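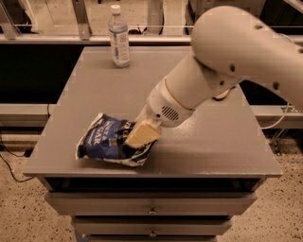
Giving up the vending machine for September

I work the early shift at a warehouse outside Tadcombe, and for most of last year I bought something from the break room machine every single day. Usually chips, sometimes a candy bar, once in a while both. I never thought of it as a habit. It was just what I did at 10:15 when my stomach started up.

Then the machine got a card reader, and the card reader put every purchase on my bank statement. Flarkdale Vending, Flarkdale Vending, Flarkdale Vending, all the way down the page. I added up the year so far one evening and it came to almost $600. I went and did the dishes and then added it up again.

So I decided to stop for one month and see how it went. I didn't set any rules about eating healthy. I could eat whatever I wanted as long as I brought it from home.

Week one

The first few days were bad, mostly from poor planning. I brought an apple and ate it in the car before I even clocked in. The next day I brought two apples and ate them both in the car. After that I put my snack in the trunk.

I missed salt more than sugar, which surprised me. I had always said I had a sweet tooth. By the fourth day I was thinking about salt and vinegar chips while driving a forklift, and that is not a great time to be thinking about chips.

What I ended up packing

Popcorn worked best. I make it on the stove in the old Hubmann pot with the loose handle, a third of a cup of kernels and enough oil to cover the bottom. While it's still hot I shake malt vinegar on it from a spray bottle. Too much and it shrinks and goes soggy, so two or three sprays, then the salt, then leave the lid off until it cools. It keeps fine overnight in a container.

I also tried roasted chickpeas. The recipe said 15 minutes and that was wrong, at least in my oven. They need closer to forty, and they go soft by the next morning anyway. I won't make them again.

Pickles were good but the whole car smelled. Pretzels from a big bag were fine. Boiled eggs I got tired of after three days.

The bad days

I bought from the machine twice. One was a double shift when I had already eaten everything I brought. The other time I had no excuse. I was tired and walked over there and did it, and the chips were fine – a little stale.

What it cost

I spent $9 on popcorn kernels, vinegar and pretzels, and I still have more than half the kernels left. The two bags from the machine were on top of that. I moved what I would have spent into the envelope for the back porch steps, which need replacing before the ground freezes.

I'm keeping it going through the winter, except I'm allowing myself one bag a week, on whatever day I want it. Next I need to figure out lunch. The sandwich place by the gate went up in price again and I've been going there more than I'd like to admit.

We use cookies to improve your experience on this site. By continuing to browse you agree to our use of cookies. Accept | Manage preferences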